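Walel Neighborhood Tool Library
Progress report, second half, prepared for the Figueroa Fund
From: Faustino Ocampo

Sending this before the November meeting as asked. Budget sheet comes separately, still waiting on one invoice from Korkari for the shelving.

Where we are

Lending room open since spring. Evening hours now 4 to 7, which suits people coming off work a lot better than the old lunchtime slot. Members told us this in the first survey and we should of listened sooner. Saturday-style all-day opening is on hold until we have more people trained on the desk.

Membership is at 70 households. Target in the proposal was lower, so good news there. Most are from the Fostthorpe side, fewer than we'd like from the blocks south of the tracks. Flyers went out there in two languages, response slow so far.

Most borrowed: ladders, tile cutter, the carpet cleaner. Least borrowed: anything for plumbing. We over-bought on pipe wrenches.

Late returns are still a headache. Reminder calls work, text messages mostly don't. Tried a small late fee for 3 weeks, people hated it, dropped it. Now you just can't take out a second item until the first is back. Much calmer. 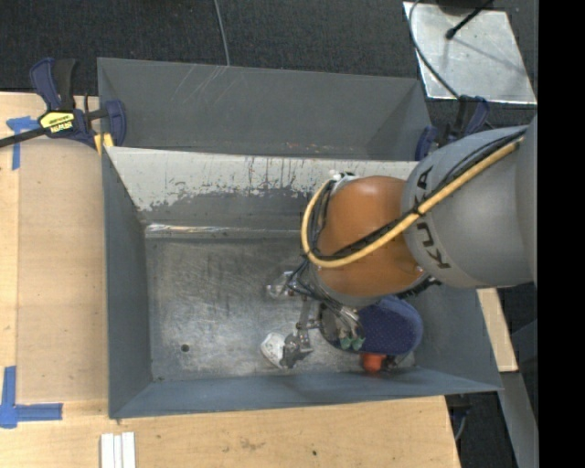 Repair evenings

Held 6 of these since the last report. Lamps, vacuums, one very old sewing machine that took two evenings and a part by mail. Turnout uneven. The one during the storm was basically me and a toaster.

What we changed: sign-up sheet by the door so folks know their place in line, and a short intake form (what is it, what's wrong, do you want it back if we can't fix it). That last question saves a lot of awkward phone calls.

Safety training for the power tools is now required before first loan. Takes half an hour. Some grumbling from the older members, who know more than the trainer in a few cases, but the insurance people want a signature from everyone.

Inventory labels: done for hand tools, about to start on garden. Old paper cards are being typed in as we go. Slow. Handwriting on the early ones is terrible, mine included.

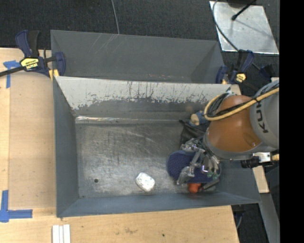
Money and next steps

Spending is on track except heating, which ran over. We moved the difference out of the printing line, per your email. Insurance renews in the new year and the quote went up, will forward it when I have the final number.

Next period:
- finish garden inventory
- train 3 more desk people
- sell or swap the extra pipe wrenches
- second survey, shorter this time
- visit the Fostthorpe school about a loan box for their shop class

Question for you: can unspent training money carry over? Need to know before we book the trainer agian. Phone is best, I'm in most mornings.

F. Ocampo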